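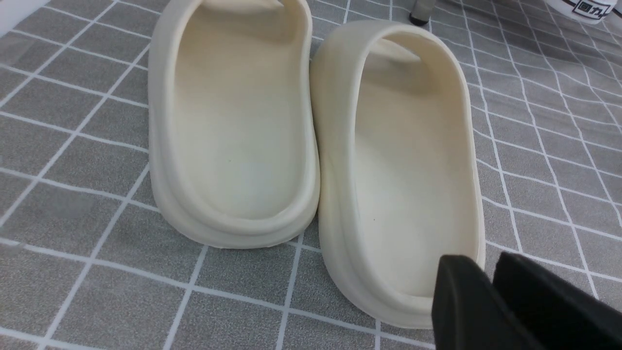

Jelard opens robotics hall to visitors for household handling demonstration

AGUIRRE – The Jelard Technical Institute received visitors at its robotics hall in September for an open afternoon devoted to the handling of everyday household items by robot arms. The program included a guided tour, two working demonstrations and a question period with teaching staff.

Attendance reached 400 over the course of the afternoon, according to the institute's public affairs office. Guests included students from secondary schools in Aguirre and representatives of the regional employers' association.

The first demonstration dealt with footwear. A pair of cream-colored slide sandals was set side by side on a gray mat marked with white grid lines, and a robot fitted with a two-finger gripper worked at the heel end of the pair. Covadonga Requena, head of the robotics program, told visitors that thick, rounded shapes are a useful exercise for students because the point at which the gripper closes must be chosen with care.

"A shoe is a familiar object, and most people have never had to think about how to pick one up," Requena said. "Our students have to think about it in detail, and we wanted the public to see that work at close range."

The second demonstration, held in the adjoining workshop, covered the sorting of folded towels and was led by second-year students. Visitors were invited to follow both sessions from a marked area beside the work tables, in groups that were admitted every half hour from 2 p.m.

The demonstrations form part of Busent, a teaching project that the institute carries out with the equipment firm Tostetier. Under the present agreement, Tostetier supplies maintenance and spare parts, while the institute is responsible for course content and the supervision of students. About 80 students are enrolled in courses connected with the project this term.

Ramiro Mateos, who coordinates Busent on behalf of Tostetier, thanked the teaching staff for their preparation of the program and confirmed that the company would continue its support through the next academic year. He added that two student placements would be offered at the firm's service center, with applications to be handled by the institute's careers office.

Following the demonstrations, Requena and Mateos answered questions on admission requirements, course fees and workplace safety. The robotics hall closed to the public at 6 p.m.

Schools wishing to arrange a group visit may apply in writing to the public affairs office. Requests should state the number of students and the preferred month.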